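April 2024 — hand-held gripper kit, trial notes (Brumbridge bench)

Picking up from Bastien's page. He wrote down the sales pitch, I'm writing down what I think of it so far. The kit is the Etness pair: two hand-held grippers, camera on each, software license for a year, and a "task library" that as far as I can tell is a PDF. Allska is the reseller. They want 2126 for the pair with the license, or 2000 if we sign before August. I don't like discounts with a date on them.

## What they claim

From the Allska sheet, in my words:

- anyone can record usable demonstrations after one short session
- fingertips hold soft packaging without marking it
- two-handed work "as natural as using your own hands"
- recordings from both grippers line up in time with no manual fixing

The first one I'll believe when I see somebody from outside this group do it. The last is the one we'd be paying for. If the timing drifts, we end up doing by hand what we do now, only with nicer plastic.

## What we tried

1. Setup. Unboxed, charged, paired. Pairing took three goes on the right-hand unit and one on the left. The manual says to hold the trigger until the light changes, but doesn't say which light. Bastien Collet found it by pressing everything.

2. Rigid things first. Boxes, a tape roll, a mug. All fine, and it should be, any gripper will pick up a box. I'm not giving points for this.

3. Soft packs on the round white table. This is what Rey asked for, because their packing line is nearly all film and bags. We used the white pack with the big blue shape on it and the blue pack, and tried both one-handed picks and a hold from two sides.

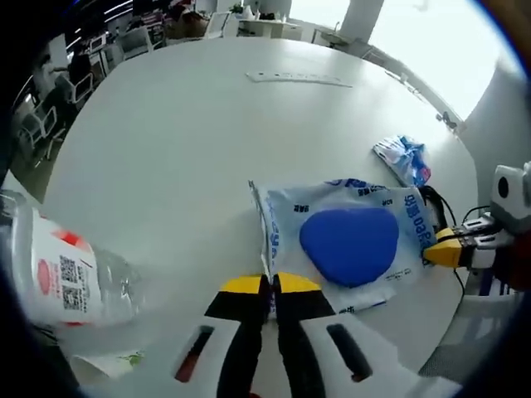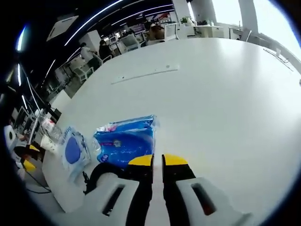 4. Two-sided hold, notes. In the first picture the yellow tips are on the left seam and the right edge of the white pack. Pinching a seam is the easy case, there's a ridge of film to grab. Try the same thing on the flat part of a pack and you have to push down and hope it bunches up. I did 40 attempts on the flat and didn't enjoy many of them. Bastien did better than me, which either means he has better hands or that practice matters more than the sheet admits. Probably both. Either way it's a mark against "after one short session".

5. Feel. The trigger is light for the first part of the travel and then gets stiff, and you can't tell through your hand how hard you're squeezing film. I ended up judging it by eye. My wrist was complaining before lunch. Bastien says his wasn't, but he also kept putting the thing down between takes.

6. Cable. The cable ends up where you want to put your arm. We taped it back on the second run and that helped. I'd expect a kit at this price to come with a clip. Asked Allska about it, got a link to the accessories page.

7. Sync check. Clapped the fingertips together at the start and end of each take and compared the two recordings. Start was good every time. End was good on the short takes, and on the longest one the right unit was behind the left by roughly 3 frames. Could be our laptop. Could also be the reason the demo videos are all short.

## Where I am with it

The tips are good. I went in expecting to hate them and they grip film better than the rubber ones we cut ourselves. The hardware feels solid enough, apart from the trigger. So I wouldn't call it junk, but most of what's in the price is software, and the software is where I have doubts.

Bastien is keener than I am. His point is that building our own second gripper would eat more of our time than the kit costs. Fair, but he's assuming the kit works on long takes and that's the bit we haven't shown. I also don't see what happens to our recordings when the license year ends. The contract says they stay "accessible". Accessible to whom, and in what format? Sent that to Allska in writing and want the answer in writing.

## To do

- repeat the long takes on the other laptop, same clap at both ends
- export one take to our own format without using their viewer — if that fails I'm out
- get somebody from Rey to try the flat pack pick cold, with no coaching from Bastien
- weigh both units, the right one feels heavier to me
- ask for a price without the task library
- don't sign anything until the export test is done, discount or no discount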